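Malik hand gripper kit from Atden – my review after a month of picking up trash

Posted 2019-11-04
Filed under: kits, home builds

I've had the Malik kit since early October, and I've put enough hours on it now that I feel okay saying things about it in public. Short version: I like it, I'd buy it again, and I have one big complaint about the screws.

If you haven't run into it, the Malik is a two-finger gripper you hold in your hand and squeeze. You mount a camera on it, do a chore with it, and the recordings go toward training an arm to do the same chore. My arm is a Flillance that I've been putting together at home on evenings and weekends, and it's nowhere near being trusted with anything breakable. So the chore I picked is clearing junk off a table into a bucket. Low stakes! If it drops a candy wrapper I can live with that.

Assembly took me two evenings. It should have been one, but the instructions show the left finger and then say "repeat for the other side," and the other side is a mirror image, so of course I built two lefts. Check which way your pad is angled before you tighten anything. The finger links themselves went together nicely with no filing, and the blue pads pushed on with a bit of thumb pressure. I was worried they'd peel off after a week. They haven't moved.

Now the pads, because they're the reason to get this kit over the cheaper one from Koketti that I used all summer. The Koketti pads are smooth and kind of shiny, and anything foil just slid out of them. The ridges on these grab an edge, even on a wrapper that's been crumpled into a ball. Flat things on cloth are still annoying. You end up pinching the tablecloth along with the wrapper and dragging the whole business sideways, and I've had to throw out a bunch of takes over that. Taping the cloth down underneath helps a lot. 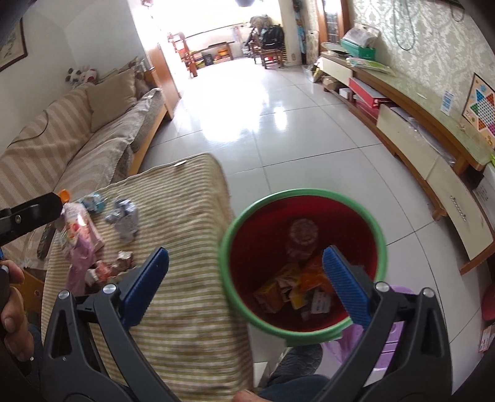 Table clearing in the living room, fingers open, with a few pieces in the bucket and plenty still to go.

I tilt the bucket toward me when I record, by the way. With it standing straight up, the camera mostly gets the rim, and then you can't tell from the recording if the thing went in or not. It took me 228 takes to figure that out, which is a little embarrassing. Use a bucket with a rim that's a different color from the inside too, if you have one. It makes going back through the recordings so much easier on the eyes.

Squeeze feel is good. Light at the start, firmer toward the end, and I can go for most of an hour before my hand complains. Plastic cups are fine if you go in gently (squeeze hard and they pop right out and roll under the couch, ask me how I know). Small boxes are the easiest of anything I've tried. Little paper packets are somewhere in the middle – you want to come at them from the short side.

Okay, the screws. The ones at the finger joints back out. Mine started getting wobbly around the second week, and a wobbly finger means the opening width in your recordings drifts, and then the arm learns the drift. A dab of thread locker fixed it for me, but there should be a tube in the box, or at least a line in the manual. Atden did answer my email and they were nice about it. They said they'd "look at it," so we'll see.

Other small gripes: the handle is black and shows every bit of flour and dust, and the trigger squeaks in dry weather.

As of last night I'm at 2,702 good takes, and I'd like to get to 3,000 before I train again. The last round of training got the Flillance reaching for the right thing most of the time and letting go too early almost every time, so half my wrappers ended up on the floor next to the bucket. I'm hoping the slower releases I've been recording will sort that out.

Good: pads, squeeze, parts that fit
Bad: screws, mirrored-finger instructions
Would I buy it again: yes, plus thread locker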